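Do You Need Anything Fancy to Get Creases Out of a Tablecloth?

I have a low opinion of most linen advice. Half of it is selling a spray, and the other half was copied from a page that was selling a spray. So for the past few months I've been trying the popular tricks on my own cloths, and most of them did very little.

Start with the ice cube in the dryer. It's supposed to make steam and let the wrinkles fall out. With a couple of cotton shirts, maybe. With a full-size tablecloth the thing rolls itself into a rope, the ice melts into one spot, and you take out a warm rope with a damp patch. Two ice cubes, same rope. A wet washcloth did slightly better, but by then I could have ironed.

Vinegar and water in a spray bottle: works about as well as water in a spray bottle. The smell goes away, as promised. I still don't see what the vinegar was for.

The store-bought wrinkle releasers are the ones that annoy me. I tried Sornix and something called Bivier, and on light polyester they both relaxed the small puckers. On heavy cotton the main fold line stayed put. Neither label tells you that you have to pull the cloth tight with your hands while it's wet, and I suspect the pulling is doing most of the work.

What does help, in my house:

Take the cloth out of the dryer while it's still a little damp and put it straight on the table. Smooth from the middle out.

Fold as few times as your shelf allows. Better still, roll it around a cardboard tube.

If you iron, iron the wrong side first, and do the center fold before anything else.

Leave the faint wrinkles alone. Once there are plates down they disappear. 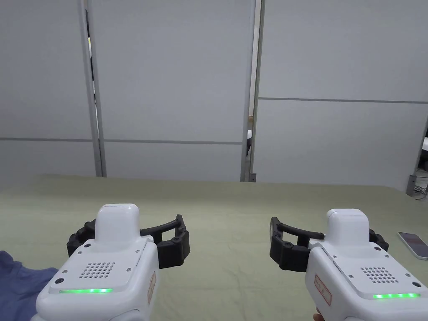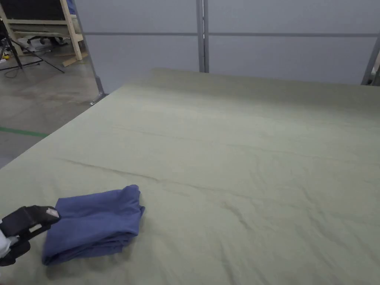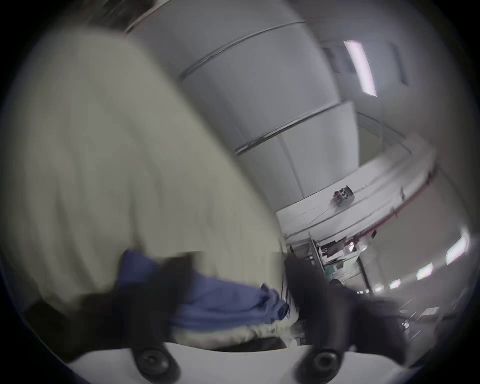
A comment from Zinash Tsegaye: I'd argue with you on the dryer. Mine came out fine with no ice and no washcloth, just a short cycle on low with nothing else in there. The rope happens when you throw in the sheets too. And please don't tell people to roll everything. I have 12 cloths and no closet for 12 tubes. I hang mine over a padded hanger, folded once the long way, and the line down the middle comes out with a warm iron in a minute or so.

Fair enough about the tubes. I tried the cycle with the cloth by itself and it did tangle less, though my 96-inch one still twisted at one end. The hanger I'll believe when I've seen it after a month. Padded ones cost more than I'd like, and a plain wire one left me with two ridges where I used to have one.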